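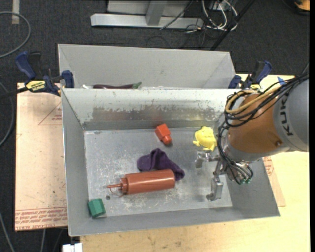 4.2 Letting the planner say no

I should admit up front that the first version of Jarneo had no way to refuse a grasp. It scored every candidate, sorted the list, and sent the best one to the arm, even when the best one was terrible. Riku Hayashi kept asking me why the planner would go for a bottle by its thin nozzle, and my answer was always the same: everything else on the list had scored even lower!

So we added a rejection step, and this section is mostly about that. For each request the sampler proposes 400 candidates from the depth image. We throw out any candidate whose finger path passes through a bin wall, then rank what is left with the network from Section 3 and keep the top 44 for full motion planning. If none of them clears the threshold, the planner returns an empty result and the task layer (Flisunow, in our setup) picks a different view or a different bin.

The wall check was more work than I expected. Our bins have sloped sides, and I had lazily modeled them as straight boxes, so the checker was wrong by a different amount at every height. Nadhirah Khoo rewrote it with the true wall angle, and a whole class of weird refusals near the corners went away. A small block in a corner is still the hardest request we give the planner, as one finger has to fit between the block and the metal.

Cloth is a separate headache. A folded cloth gives you a lovely ridge in the depth image and the network loves ridges, but the ridge tells you very little about what happens once the fingers close. We ended up adding 2 extra terms to the score, one for local curvature and one for how much the surface normals disagree inside the finger pads. I'm not in love with either of them, and Giang Tô has a cleaner idea that we didn't have time to try.

Figure 4. The two-bin workspace with mixed objects and the gripper open over the front bin.

Bare metal also shows up as holes in the depth image. We fill them from the bin model before sampling, and any candidate that rests mostly on filled pixels takes a penalty.

Contact: Rosemarie Brandes, Arkunport | © 2018 | Back to top
This site uses cookies to remember your reading settings. Accept | Decline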